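Ridorcombe College > Student Projects > Automation Club > Project Diary

The Automation Club resumed its towel-folding unit this afternoon in the Baumgart Room. Students are reminded that this diary forms part of the assessed record and that entries should be completed on the day of the session. The work consisted of handling cloth on the table with the paired grippers, one in each hand, under the procedure adopted in March. 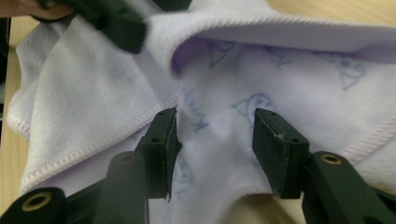
Entered by Emese Fülöp, Club Supervisor
June 21, 2018

Printed fleece remains the most demanding of the fabrics on our list. Members were asked to take hold of a hem before attempting any fold, and to call out each grip so that their partner could log it. The log now stands at 3521 entries, of which 167 were added today.
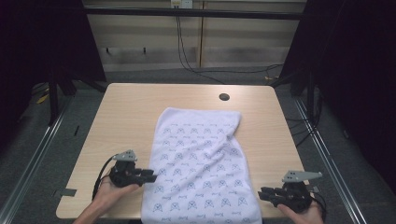

The second half of the session was given to spreading and squaring. Year 10 students worked in pairs and changed over after every fourth attempt. I have asked that they slow their wrists when closing the jaws — a point also raised by our visitors from Skurport Secondary. 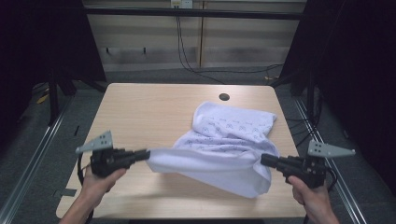
Stretching the near edge of a printed cloth between two grippers.

Discussion then turned to the regional competition at Ditport, where each team will be required to fold 4 articles unaided. The club intends to enter 2 teams. Permission forms are to be returned to the front office, and late forms will not be accepted.

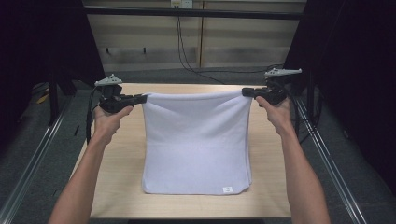
Plain towels will be used again at the next session, followed by the tea towels if time allows. The programming group is to bring its revised grip chart, with the colour key corrected.

3 comments | 11 shares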